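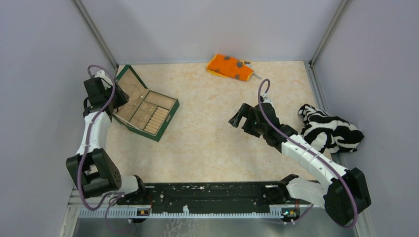 Can a machine do the household chores yet?

Some of them, some of the time, and usually with a person within reach. Dishwashers and floor cleaners settled their share decades ago by changing the job to suit the machine. Tidying, folding and sorting have stayed difficult, and these notes deal with those.

Unit 14. Chores as test tasks
Vusbridge, automation short course

14.1 Rigid, hinged and soft objects
A rigid block keeps its shape when gripped. A box with a lid adds a joint, and the arm must follow the arc of the hinge. Cloth has no fixed shape at all -- the same towel dropped twice gives two different problems.

14.2 Reading a success rate
Take a log of 2,970 attempts with 265 failures. The failure rate is 8.9 per cent. On a packing line that is too high to run unattended. At home it may be tolerable for socks and unacceptable for glassware.
Always ask what counted as an attempt, and who reset the table.

14.3 Two arms or one
A second arm can hold while the first one works. It also adds a collision risk and doubles the calibration. Compare the Wadness and Cronin handouts on this point; they disagree.

Exercise
Choose one chore. Split it into grasps, moves and releases, and mark the 2 steps most likely to fail. Bring it to the July session.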